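Workshop Floor Forum > Automation > Can machines do the fiddly jobs yet?

Thread: Two-arm setup for bagging and potting, worth it or not?

pottingbench_al
Started this thread in January

We make small planted dishes and send them out by post. At the moment it is four of us at two benches. One person fills bags with the odds and ends, one sets the plants, and the other two pack and label. On a good day we get through 400 orders and by the end of it everyone's hands hurt.

Our landlord's son works for a firm called Trandovex and he keeps telling me that a pair of arms on a table could take over the bagging. I'm not against it. I would like to hear from people who have tried it with soft or awkward items, because everything I find online shows arms moving blocks and tins.

Questions I have so far. Can they open a thin plastic bag? Can they pick up a plant without crushing it? How long before one is as quick as a person who has done the job for a week?

grindle
Reply 1

No, sort of, and a long time.

We had two arms on trial for a packing line. Boxes were fine from the start. Bags were a misery. The two sides of the bag stick together and the gripper either takes both or takes none. We ended up with a person opening the bags and the arms filling them, so we saved nothing.

claire_w_units
Reply 2

I'd disagree with grindle up to a point. It depends on the bag. A stiffer bag with a lip is a different job from a thin one. We changed supplier to Claton for ours and the trouble mostly went away. They cost more per box of bags but we stopped losing time.

Plants I can't speak for.

azadeh_jalali
Reply 3

I work on this sort of thing for a living, so take it with that in mind. We have two arms facing each other over a wooden bench, and bags and small plants are what we have been doing on it this winter.
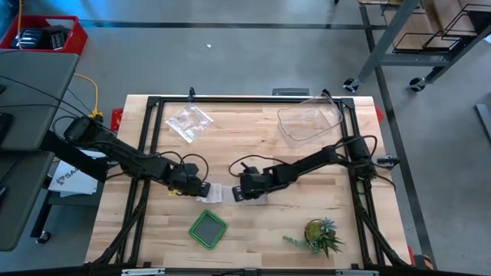
Our bench, with the grippers over the flat bag and the plants at lower right.

The table is plain butcher block and the metal frame round it is there so we can clamp things where we want them. The clear tub and the green-rimmed one get moved about from job to job.

To answer the three questions:

Opening a bag: yes, with two arms, if the first one gets a proper hold on one side. Most of our failures are at that first grab. After that it goes fairly well. Out of our last 497 tries I would have been happy to post the result of well over half, but you would want far better than that before leaving it alone.

Picking up a plant: the rosette sort are easier than they look as you can come in low. Trailing bits are bad. They catch on things and drag. Moss comes apart if you squeeze it.

Speed: slower than your slowest person. I would not pretend otherwise.

pottingbench_al
Reply 4

Thanks, that is the most useful answer I've had from anyone. When you say slower, how much slower? One of ours does a bag in the time it takes me to find the tape.

azadeh_jalali
Reply 5

For a bag with one item in it, we are at 30 seconds when it goes right. When it goes wrong and has to start again it can be double that or more. A clear bag is also hard for the cameras, as they see the wood through it. If you are able to use a bag with some colour or print on it, do that first. It costs you next to nothing.

grindle
Reply 6

30 seconds is dreadful. I could do ten in that.

claire_w_units
Reply 7

You could do ten for an hour. Could you do it all night? That's what you would be buying. If it runs while you're asleep the speed matters less.

grindle
Reply 8

If it runs while I'm asleep and gets stuck on the third bag then I've bought a very dear table. Azadeh has just said it can't be left alone.

azadeh_jalali
Reply 9

Grindle is right on that. I would not run ours overnight. Someone has to be in the room to clear it when a bag slips. One person could mind more than one bench, and that might be where the sums start to work, but I haven't tried it.

hob_and_kettle
Reply 10

Slightly off topic, but I came here looking for home use. Has anybody got one of these doing kitchen jobs? I have bad wrists and putting leftovers in bags and lids on tubs is the part I struggle with. I was quoted 3000 by a firm called Ebrahimi for a single arm that clamps to the worktop, before any setting up.

princess_dalisay
Reply 11

I'm an occupational therapist and I get asked this a lot. For wrists, please try the cheap things first. A bag holder that keeps the mouth open, and tubs with a big tab on the lid. One of my clients did have an arm at home on a trial and she liked it for passing things across, but it never managed lids. It also took up the whole side by the sink and her husband kept unplugging it.

A single arm for bags sounds wrong to me after reading the above. It seems you need one to hold and one to pull, same as with hands.

azadeh_jalali
Reply 12

Yes. With one arm you need a fixed clip to hold the other side of the bag. It can be done, but then you have to get the bag into the clip. I would keep the money for now.

hob_and_kettle
Reply 13

Right, will look at bag holders. Thank you both.

tamsin_r
Reply 14

Al, have you thought about splitting the job? We use a Nastex bag opener, the kind that blows air into a stack of bags on a wicket. No arms at all. It opens the next bag and you drop the item in. It is loud and it only takes bags with holes punched along the top. Ours has been going three years and the only thing I've replaced is the fan belt.

pottingbench_al
Reply 15

I had not heard of those. Does it cope with small bags? Ours would sit in the palm of your hand.

tamsin_r
Reply 16

Ours are bigger than that. Ask them for the smallest size the plate takes and get them to run a stack of yours before you pay.

grindle
Reply 17

This is what I would do. Boring machine, one job, does it all day.

claire_w_units
Reply 18

It doesn't set plants though, and that was the other half of the question.

azadeh_jalali
Reply 19

Keep people on the plants. I'd say that even if I were selling you a bench. The air opener plus a person is better than what I have at present for your kind of order. Ask me again next winter.

pottingbench_al
Reply 20

OK. I've emailed about the opener and sent them a handful of our bags. I'll tell the landlord's son it's a no for this year. If the small bags won't run on it I will be back on here asking about clips.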